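Artificial Stem Sorting and Packing: Frequently Asked Questions

Stovimlow Display Florals
Last revised January 24, 2018

These answers cover single artificial stems sold loose for display work, mainly the red rose and the blue hydrangea. Questions on made-up arrangements are handled on the Arrangements page.

What surface should I sort on?

A flat white tabletop is preferred. Green stems and dark leaves show clearly against it, and stray threads or detached florets are easy to find. Wipe the surface with a barely damp cloth and let it dry before any fabric petals touch it. Avoid textured covers and tablecloths, which snag leaf edges.

How should stems be laid out before packing?

Side by side, blooms at one end, stems running the same way. A slight angle is acceptable. Leave enough space between heads that petals do not press against each other. Mixed types can share one row as long as the heads stay level.
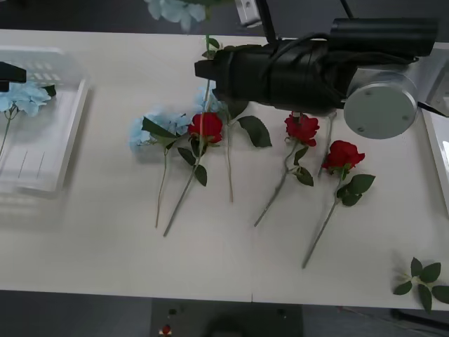 Red roses and blue hydrangeas laid out with blooms to one end, slotted white basket at left.

Which stems go into the basket first?

Hydrangeas. The head is wide and made up of many small florets, so it needs the flat bottom of the container. Roses have a firmer head and can be placed on top, provided the heads are offset from the hydrangeas below.

What kind of container do you recommend?

A shallow white plastic basket or tray, long enough that stems do not have to be bent. Slotted sides allow air through and let you check the contents without lifting anything out. Deep tubs are not recommended. The lower heads flatten within 14 days under a full load, and hydrangeas recover slowly.

Where do I hold the stem?

On the bare stem, below the lowest leaf where length permits. Do not lift by the bloom. Heads on the Skundow hydrangea are push-fit and will separate from the stem under a direct pull. If one does separate, seat it again with a quarter turn. Glue is not required.

A floret has come off. Is the stem faulty?

No. Hydrangea florets sit on small plastic pegs and a few may work free in handling. Press the floret back onto its peg. If more than 3 are missing from a single head, contact us with the batch code from the carton label and we will replace the stem.

Why do leaves catch on things when I move a stem?

The leaves stand away from the stem and have a stiff midrib. Fold them upward along the stem before moving it and open them again once the stem is in place. Check sleeves, cords and basket slots for trapped leaves before pulling. Florets catch in the same way, particularly on anything looped or rough.

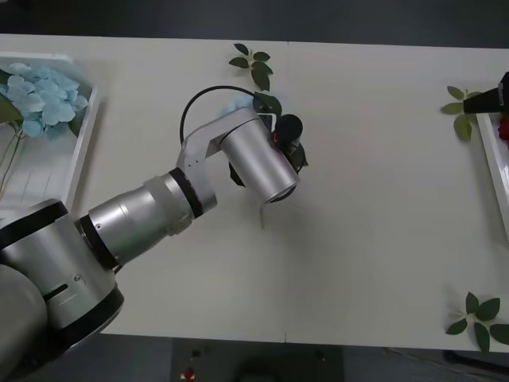 Leaves with a hard crease can be corrected with low heat from a hair dryer held at arm's length. Shape the leaf with your fingers while it cools. Do not use steam on the Hoshino rose, as the petal dye may bleed.

Can stems be shortened?

Yes. All stems have a wire core. Use wire cutters, not floral scissors, and cover the cut end with stem tape. Shortened stems cannot be returned.

How many stems fit in one carton?

The standard Rodberg carton holds 100 roses or a smaller number of hydrangeas, depending on head size. Refer to the packing chart supplied with your order. Mixed cartons are packed to height, with the lid closing flat and without pressure on the blooms.

How should stems be stored between seasons?

Dry, dark and flat. Blue fades faster than red in direct sun. Displays taken down in December should be dusted before they are packed, as dust left on fabric petals sets over time. A soft dry brush is sufficient. Work from the center of the head outward.

Can artificial stems be washed?

Spot clean only. Use cool water with a drop of dish soap on a cloth. Immersion causes rust at the cut end of the wire, and the rust travels up under the green coating.

What is the part number for replacement hydrangea heads?

Order item 877. Heads are supplied without leaves. Stems and leaf sets are listed separately in the parts catalog.

Who do I contact about a damaged shipment?

Write to Milagros Echeverri, Customer Service, and include the order number, the batch code and a note of which stems are affected. Keep the carton until the claim is closed.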